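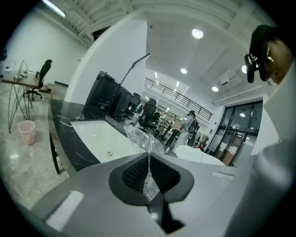
black marble counter, white veining

Trurness Home & Reno Board > Kitchens and Floors > Sealing stone, who still bothers?

benchtop_bev
Mar 4, 2019
Okay, I need opinions before my brother-in-law gives me any more of his. We're redoing the kitchen at the Nurkeck place and I've fallen hard for black marble with the white veins, big curved run of it if we can swing the money. The bloke at the stone yard says seal it twice a year. My mum had marble for yonks and never sealed a thing. Who's right? Colour is settled, so please don't try and talk me into beige (you know who you are).

ottokocsis
Your mum is right, sort of. Dark stone can be very dense and some slabs hardly drink anything. Put a teaspoon of water on an offcut, go and have a cuppa, come back and wipe it. If there's no dark patch you can leave the sealer at the shop. Where people come unstuck is lemon juice. That's etching, and no sealer on earth stops it.

gumnut73
Disagree with Otto there. I sealed ours in September and the oil splashes by the stove wipe straight off now, they never used to. Paid 200 for the good stuff and I'd do it again tomorrow. A bit of cheap insurance on a slab that cost us a fortune!

ottokocsis
200 dollars is not cheap insurance, mate. That's a very nice dinner.
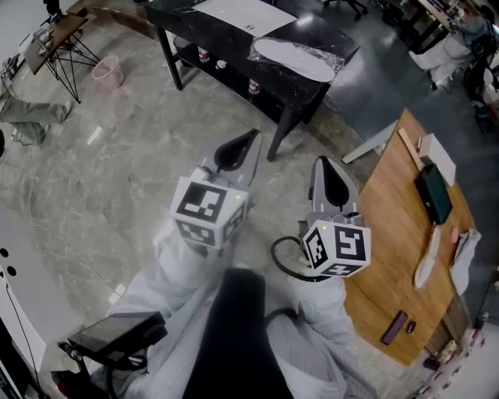 Posted by Kálmán Antal, Brirkar

Bit of a side road, but has anyone thought about the floor under all this? I went for grey marble-pattern flooring and I reckon it forgives a lot more than a shiny black bench does. Crumbs, dog hair, flour, you don't see any of it until the sun comes in low. My bench at the old house was black and polished and I was wiping it down after every sandwich. Lovely to look at, though - I do miss it a bit.

benchtop_bev
Oh, don't tell me that about the crumbs. I have three kids and a toaster that throws things.

jakab_tiles
Go honed instead of polished, Bev. Etch marks hardly show on it. You'll get fingerprints, but a microfibre cloth and a drop of dish soap sorts them out. No vinegar!! I had a customer in Jakab who cleaned hers with vinegar for a whole winter and then rang me to complain about the stone.

gumnut73
Honed black goes grey and sad, sorry. You lose the contrast in the veins and that's the whole point of buying it. Polished and sealed, every time.

jakab_tiles
You can bring the black back with a colour enhancer. Takes an hour.

gumnut73
So we're back to putting product on it. Thank you, I rest my case.

benchtop_bev
Right, did the teaspoon test on the offcut tonight. There's a faint patch, so I suppose I'm sealing it. Quote for the curved section came in 600 over the straight one and I've said yes before anyone could stop me. Jakab, what's that enhancer called?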